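Home News Projects Opinion Archive Contact

Count the kitchens, then the hours

Most groups that collect examples for learning systems report one number first, and it is hours. Sometimes it is episodes. I have done it myself. When we finished the first round at Ploltville we told everyone we had 3,000 episodes, and people were pleased, and so were we.

I now think it was the wrong number to lead with. Nearly all of those episodes came from 4 kitchens. The same benches, the same drawers, the same afternoon light. A policy trained on them did well in those kitchens and poorly in the next one down the street. We spent May trying to fix that with more training, and should have spent it knocking on doors.

The second round, which we called Itow, was much smaller. It had 454 episodes from 30 homes. People did ordinary jobs with hand-held grippers at their own tables, with their own things on them. Putting chopsticks in a basket is a good one. They are thin, they roll, they lie across each other, and every household keeps a different sort.

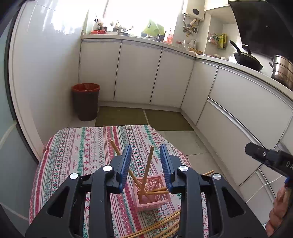

The smaller set was more use to us. I can't prove that it would be for everyone, and Langlois, the group we share data with, still prefers long sessions in a fixed room. Their argument is cost. Travel is slow, homes are awkward to schedule, and a person who has done the same task all week gets smooth at it. All of that is true. Smooth is also part of the problem. If every example is a clean one, the system has no idea what to do when it picks something up by the wrong end.

I would keep the fumbles. We used to cut any episode where the person dropped something and tried again, and Gitero, our labelling tool, had a button for it. We have taken the button out. A second try is an example too, and probably a more useful one than another tidy first try.

I would also stop tidying up before we start. In the early sessions we cleared the bench, took away anything shiny and asked people to close the blinds. Then we wondered why a patterned tablecloth or a bright window caused trouble. People live with tablecloths and windows. If the system is meant to work there, the examples should come from there.

None of this means hours don't matter. A set can be too small to learn from, however varied it is. But if a group has money for one more week of collecting, I would put it into homes they haven't been to yet, and I would like to see the number of homes on the first line of the report, ahead of the hours.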